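**Hand-taught tasks, Skamcombe site. Progress note to Grewal**
Thursday, September 10, 2020

Short one this time, the long version comes with the invoice. Sorry for the order of things, written between sessions.

**Where we are**

- Hand-held gripper sessions: going, most days
- Remote control sessions: stopped in July, restarted last week
- Episodes kept so far: around 3,000
- Task families signed off: cloth, wiping, pick and place. Pouring is not signed off.

The target in the plan was higher for this point. We lost most of July to the remote rig (lag on the wrist joint, then a bad cable, then the replacement cable was the wrong one). Hand-held work carried on through all of it, so the mix is now heavily tilted to hand-held. I'd like to keep it that way for the rest of the phase. Remote is slower per episode and operators tire faster. More on this under Requests.

**Hand-held sessions**

New operators now get one morning of practice before anything counts. Used to be an hour. Most of the throwaway episodes came from people moving too fast near contact, or turning the wrist so the target dropped out of view right before the grasp. Slower approach helps. So does making them watch their own recordings back, which they hate.

Moved some sessions out of the lab and into furnished rooms, as agreed at the last review. Different floors, different light, plants and chairs and cabinets around the work. The lab-only set was getting too clean and the policy had started failing on anything shiny.

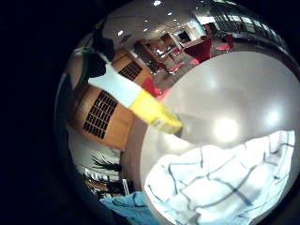
Tracking is the main worry in the new rooms. Bright windows plus a reflective floor gives us drift on long episodes, mostly when the operator turns toward the glass. We cut max episode length to 40 seconds and drift is down a lot, but it means the longer tidy-up tasks have to be split in two and stitched. Stitching works ok. Not great at the join, the gripper width jumps sometimes. Fix is half written.

Cloth is still the hardest. Wrinkles come out different every time and operators don't agree on where to pinch. Wrote a one page guide: pinch near a corner, lift before you drag, let go fully before backing off. Agreement better since then. The old cloth episodes are kept but flagged, so they can be left out of training if you want.

**Remote sessions**

Restarted with the Itemov controller. 17 usable episodes in the first two days, which is poor, but the operators were relearning it. Lag is fine now. Force feedback still off, don't plan to turn it on this phase.

**Training run**

One run finished on the hand-held set only. Pick and place is good. Wiping fair, it presses too hard at the start of the stroke and then settles. Cloth weak, see above. Second run waits on the stiching fix.

**Money**

Under on travel, over on parts. Spent 600 dollars on replacement gripper fingers that was not in the budget, the soft pads wear through quicker than the supplier told us. Expect the same again before the phase ends.

**Requests**

1. OK to move the remaining remote hours to hand-held, keeping a small remote set for comparison.
2. OK to use the Hotemham rooms as well. They have carpet and smaller windows, both useful. Need your letter before they will give us a key.
3. Pouring pushed to next phase. We dont have a safe setup for liquid near the electronics yet.

Item 2 is the urgent one, the rooms are free from next week and I want to be in there on the first day.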